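Home | Stories | Submit | About | Archive

Filed under: Short fiction, music and small towns

The Stirkine Hall held 200 if you counted the balcony, and the bank's poster in the window of the Clongate bakery had promised that whichever local band got the most votes would play there in April, ahead of a proper touring act with its own bus.

We called ourselves Fakilura, after a word our drummer had seen painted on a boat. We had 11 songs, four of them good, and we practised in the kitchen behind my aunt's shop because it had the only power point that didn't buzz. I loved that kitchen more than I ever let on — the kettle going, the bass player perched on the flour bin, my aunt calling through the door that we might try something with a tune in it.

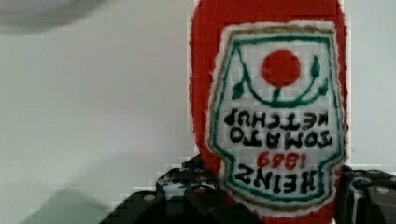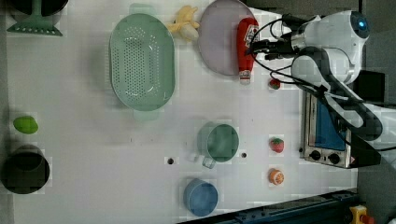 The voting closed on a Thursday at midnight. We sat up for it with a pot of tea and the laptop balanced on a bread board, watching our number creep along behind a brass outfit from Ezzat who had, as far as any of us could tell, the whole of Ezzat voting for them. At a quarter to twelve we had 222 votes, and my aunt, who had been against the whole business from the start, came down in her dressing gown and asked how a person went about it.

We lost, of course, by a fair margin. But the brass players rang the next morning, very polite, and said they were short a singer for one number, and would any of us mind terribly?

So I did get to stand on that stage, in a borrowed jacket with somebody's bus ticket still in the pocket, while the lights came up pink and the tuba started half a beat early. My aunt had taken a seat at the front of the balcony — she'd brought her own cushion — and when I came in on the wrong verse she was already clapping.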